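How does a robot hand pick things up?

Try something for me. Tuck in three of your fingers so that you have only your thumb and pointing finger left. Now pick up a pencil. Easy! Now try a sock, a biscuit and a coin lying flat on the floor. A bit trickier, eh?

Lots of robots have to manage like that all day long. The part that does the grabbing is called a gripper, and my job is trying out grippers to see which one suits which chore. (Yes, I get paid for it. I still can't quite believe it either.)

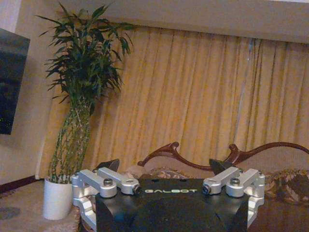
Pinching is the simplest way for a machine to hold something. Two fingers, one on each side, and they squeeze together. Have a look at the silver arms on this gripper, though. Each side has two of them, running next to each other like a pair of railway lines. We call that a linkage. When you have two bars side by side like that, joined at both ends, the part they carry can move along without tipping over. A desk lamp with a double arm works the same way, and so do some toolboxes with trays that lift out as you open the lid!

The black pointy bits behind the silver arms are the fingertips. Fingertips come in all sorts of shapes. Flat ones are good for boxes, curved ones are good for bottles, and squashy rubber ones are lovely for fruit.

Where do you put the eye?

You have eyes in your head, but imagine having one on your wrist, just behind your hand. You'd see whatever you were reaching for really close up. If you turned your wrist, though, the whole room would lean over! Tip your head sideways and look at the curtains in your own house, and you'll get the idea. The curtains haven't moved, you have. A robot's computer has to work that out with maths before it can tell which way is up.

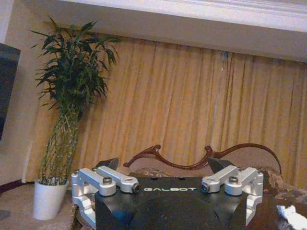
My three favourite grippers to compare

Last year I worked through three grippers one after another, and wrote down how each of them got on with the same box of odds and ends.

The Pusitz is a pincher with two stiff fingers. It weighs 850 grams, less than a bag of sugar, and it was splendid with wooden blocks. It was hopeless with grapes. Poor grapes.

The Broka has no fingers at all. It has a sucker, a bit like the ones on an octopus, and it can lift a plate or a shiny book in a blink. Give it a woolly hat and it just sucks air and makes a rude noise.

The Stosine has three soft fingers that you pump up like balloons. It took 30 seconds to pick up a tomato, and it didn't leave a mark!
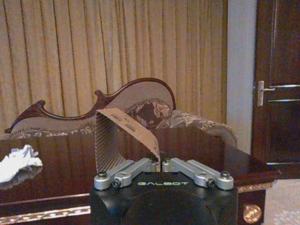

Hämmerli, June

I'm writing this last bit from our workshop, where Trilok Rastogi and I have been talking about cardboard. He thinks it's the best test of all, and I've come round to his way of thinking. Corrugated cardboard has a wavy layer inside, so it's stiff if you push it one way and floppy if you push it the other. Bend a piece into an arch and pinch it at the bottom, and it wants to spring open again. The gripper has to squeeze hard enough to keep hold but not so hard that it squashes the waves flat.

You can be the gripper for this one. Cut a strip from an old box (ask a grown-up about the scissors), bend it over into a tent and hold the bottom between finger and thumb. Then swap to two wooden spoons, one in each hand. Can you carry it across the kitchen? My record is 18 steps, and then the cat got involved.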